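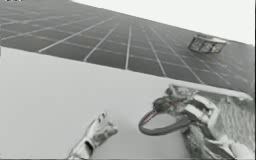

SURKLOW, 8 September 2026

The robots can almost put things in a basket. They would like a little more time.

Furtună, the Surklow company that has been promising a hands-free laundry room for longer than some of its customers have owned washers, released the first results from its simulated chore trials on Tidying Up, a task most parents assign to a six-year-old. Two arms, one table, one basket on a gray tiled floor, all of it inside a computer. Over 1,387 attempts, the software got the item from the table to the basket 977 times.

"I'd hire that," said Laurinda Arruda, who runs the company's chores group. "Maybe not for the good towels."

The arms do better with stiff things than with floppy ones. A plastic cup is close to a solved problem. A sock, which has no correct shape and will not hold one if asked, accounts for most of the misses. Folding was left out of this round. Arruda said folding would come "later" and did not care to be pinned down on the year.

Shop work is moving at the same stately pace. Flallari, which sells housewares from a store on the edge of Vusham, spent part of the summer testing a two-armed shelf stocker after closing. Its best night was 400 items. Ayuba Amegashie, the night manager, said his crew clears that before the first coffee break, and they don't need the aisle mopped of glare first.

He is keeping the machine through the fall anyway. It faces labels forward every time, he said, and he has been asking people to do that for years.

Furtună plans to move its software onto real arms next, in a test kitchen with 40 household items and a floor that can be dropped on. Socks are on the list.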